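The Ferry to Costivholm

A short story by Deepak Rastogi

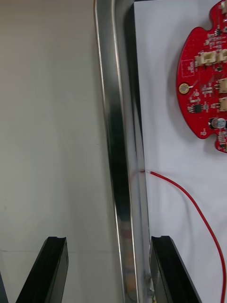

Orkitton Evening Writers' Club, Summer Pages

Mavis Mercado bought the ticket in March, when the ferry office was still selling the summer places at the lower price. She put it inside the dictionary, at the letter C, and for many weeks she did not look at it.

Her brother had lived in Costivholm for seven years. He wrote to her two times each year, always short letters, and always he asked if she still had the blue coat of their mother. She had given this coat away the first winter. She did not know how to write this to him, so in her answers she wrote about the weather and the price of bread.

On the morning of the trip she arrived too early. The man at the gate read her ticket for a long time.

"You go only one way?" he asked.

"I will buy the other one there."

"There it costs more."

"I know," she said, although she had not known.

On the ferry she sat beside an old woman with a box of small plum trees. The woman was called Mrs. Grgić and she was taking the trees to her son in Konard, the stop before Costivholm. She said that the ground in Konard was bad, full of stones, and her son was lazy, but a plum tree can forgive many things. Then she slept with her mouth open. Mavis held the box with her foot each time the boat turned.

She tried to prepare what she would say. I gave it to a woman at the market. It was cold and she had nothing. This was true, but it was also true that Mavis had been angry that week. Her brother had not come to the funeral. She had wanted the coat to be out of the house before he could ask for it.

At Konard a big man came on board and lifted the box like it was empty. He kissed Mrs. Grgić on both cheeks. He did not look lazy. The old woman broke a little branch from one of the trees and gave it to Mavis, without any explanation, and went down the steps.

It was evening when they reached Costivholm. Her brother was standing at the end of the pier, thinner than in her memory, and he was wearing a blue coat. It was not the same blue. The buttons were different also.

"I found it in a shop here," he said. "I thought you would like to see it."

Mavis gave him the branch, because she had it in her hand.

"What is this?"

"Plum," she said. "Is your house far?"

He took her bag, and they went up the hill.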